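Why is cardboard so strong?
May
By Viola Martinelli

Cardboard is made of paper, and paper tears easily. So how can a cardboard box hold a stack of books, or all the odds and ends from your bedroom?

The secret is in the shape. Many boxes are made from three layers of paper. The two outside layers are flat. The one in the middle is folded into waves, like a tin roof. This wavy layer is called the fluting.

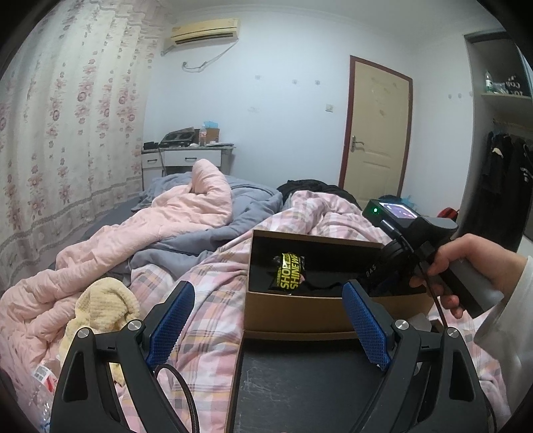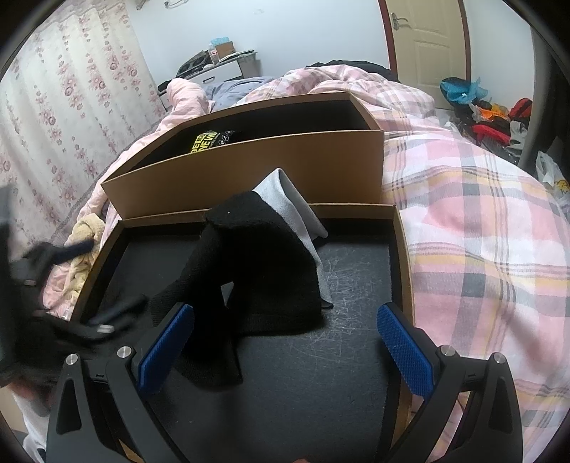 Cardboard can be brown on one side and black on the other.

Leo wrote in to ask why the waves can't just be left out, and whether thick flat paper would do the same job. It would, but you would need a lot more of it and the box would be heavy. Waves are mostly air. Each one is a little arch, and arches are good at carrying weight, which is why people build bridges with them.

The waves also work as a cushion. If you bump a box, they squash a bit and the things inside don't get such a hard knock. Once they are squashed flat, though, that part of the box stays weak.

Water is the other problem. Wet paper fibres come apart, so a soggy box will sag.

Old boxes can be turned into new ones. At the Rostholm mill, they are mixed with water until they look like grey porridge. Staples and tape are taken out, and the porridge is spread thin, pressed and dried. One roll of new paper there is 368 metres long.

Try it at home. Fold a sheet of paper back and forth like a fan and lay it across two cups. Put a coin on top, then another. Now try the same thing with a flat sheet.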